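Drurnau Driver Lumbar Cushion – long-term review

Posted 3/29/20

I drive for a ride-hailing service four or five shifts a week, mostly airport runs and the suburbs in between. The seat in my car is fine for an hour. After six it isn't, and in January my lower back was bad enough that I started knocking off early. I bought the Drurnau after trying a rolled-up towel, which kept sliding down behind me.

I've now done 2651 trips with it, so I think I can say something useful.

Fitting it

The cushion comes flat in a bag with two straps. One goes around the seat back and the other hooks on to the headrest posts. The instructions show only the first strap, and for a week I used it that way. It crept down every time I got out to load a suitcase. With the second strap on, it stays where you put it. If your headrest is moulded into the seat you won't have posts to hook on to, and I'd look at something else.

My car has a side airbag in the seat, and you need to check your handbook before you put a strap or a cover around a seat like that. The cushion's strap sits low enough to clear mine. Yours may be different.

Comfort

The foam is firm. For the first three or four days I thought it was too firm and nearly sent it back. It softened a bit after that, or I got used to it. I can do a full evening now and get out of the car without holding the door. It does push you forward, so you'll need to move the seat back a notch and reset your mirrors.

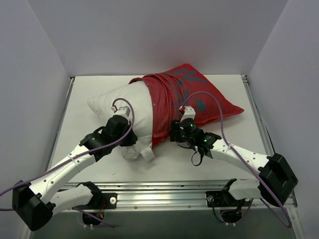 The cover is a knitted fabric with a zip along the bottom. It comes off easily enough and goes in the machine on cold. Getting it back on is more of a fight, as the foam is a tight fit and the corners want to bunch up. I do it on the kitchen table with the zip facing me. A spare cover would be handy, but Drurnau doesn't sell one on its own.

On hot days it gets sweaty. I had a Stallasier mesh back support in my old car and it was much cooler, though the wire frame bent within a few months and it squeaked over every speed bump. Passengers noticed the squeak. One asked if the car was safe.

Wear

After 23 washes the colour has faded a little along the top edge where the sun gets it. The zip still runs. The stitching on the left side, where I slide in and out, has started to lift, and I've put a few stitches in it myself.

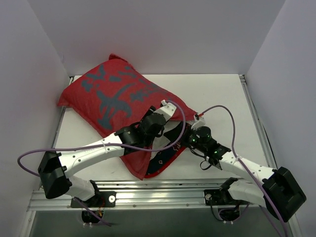

Drurnau answered my email about the stitching in two days and offered a part refund. I would have preferred a new cover, but I took it.

Other things to know

It's one size. A mate who shares the Catacutan depot wash bay with me is a good deal taller, and on him it sat below the curve of his back even with the straps right up. He went for the Plukoswood, which is longer and costs more. I've tried his for one shift and found it bulky, but the cover is easier to change.

Keep the receipt if you claim work expenses, and ask your accountant whether it counts.

Would I buy it again? Yes, if I had the same car. For a short driver with proper headrest posts and long shifts it does the job. If you run hot, or you're tall, try someone else's first.

Four out of five. I took the one off for the stitching.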